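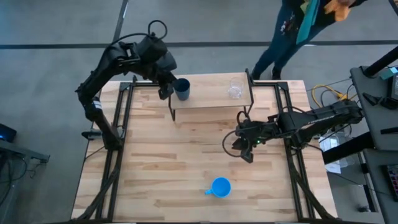
Consigne des gobelets : Drarkard passe à la caisse. Depuis hier soir c'est officiel, les buvettes et cafés du quartier Zisar adoptent un gobelet réutilisable commun, consigné 2 euros, rendu n'importe où dans le réseau. 32 établissements ont signé. Les autres réfléchissent. Le règlement reste souple : pas de modèle imposé pour ceux qui servent déjà en dur, une simple tasse bleu marine posée sur une petite étagère en bois fait très bien l'affaire, du moment qu'elle reste sur place et ne part pas sur le trottoir. La consigne ne vise que l'emporté.

Le vote a été plus serré que prévu. Réunion longue, salle surchauffée, deux suspensions. Plusieurs patrons de café craignaient la paperasse, d'autres le lavage. Compromis trouvé vers 23 heures : la coopérative Huanca assure la collecte et la plonge, tournée chaque matin avant l'ouverture. Tarif au gobelet lavé, facture en fin de mois. Le montant exact n'a pas été communiqué.

Côté chiffres, le test mené en août sur la place du marché a pesé lourd dans les débats. 1 071 gobelets distribués, 56 jamais revenus. Moins de pertes que redouté, donc, même si certains font remarquer que le test tombait en plein festival, avec un public captif et des points de retour tous les cinquante mètres. En hiver, avec des clients qui filent au tram, rien ne dit que ça tiendra.

Les terrasses avaient aussi leur mot à dire. Beaucoup viennent de refaire leur mobilier, plateaux en lattes de bois clair, et ne veulent pas y voir traîner des piles de gobelets sales en attendant le ramassage. Réponse de la coopérative : bacs fermés, fournis, à ranger derrière le comptoir. Les plus petits locaux demandent un format réduit, c'est à l'étude.

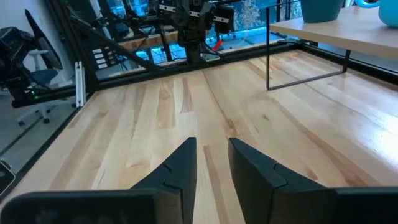

Ce qui change pour les clients

Consigne de 2 euros ajoutée au ticket, remboursée en espèces ou sur carte au retour. Gobelet abimé mais entier : repris quand même. Fendu : non. On peut venir avec son propre contenant, le commerçant n'a pas le droit de refuser s'il est propre. Pas d'appli obligatoire, point réclamé par les habitants et obtenu.

Une carte des points de retour sera affichée en vitrine et distribuée au marché couvert Prukitell. Version en gros caractères disponnible à l'accueil de la mairie annexe.

Calendrier

Pas encore de date ferme pour le lancement, les gobelets doivent être livrés d'abord. Bilan public promis après la première saison. Les établissements qui veulent rejoindre le réseau peuvent encore s'inscrire auprès de Huanca, formulaire papier uniquement pour l'instant.

Publié le 28/01/2024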